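Priltico compares finger pads on hand-held gripper

Priltico has begun a comparison of two pad textures for its hand-held gripper, a fine diamond grid and a ribbed face. Small metal goods such as chains and pendants make up the hardest part of the object set.
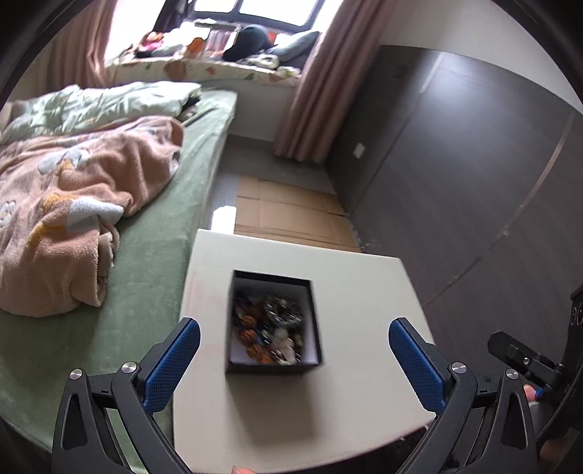
Each pad is scheduled for 1,000 grasps, split between items picked from an open box and items lifted off a bare tabletop. The linkage stays the same throughout, and camera exposure is locked before each session. Tuấn Tăng is running the trials and logs a slip whenever an item shifts in the fingers during the lift. Linked chain is scored separately, with 28 grasps per session. 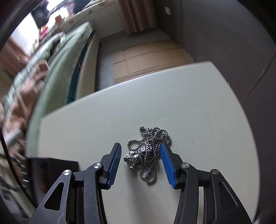
Elie Najjar questioned the scoring, saying a chain can slide a link or two and still be held, and asked for drops to be reported in their own column. Results are due in June.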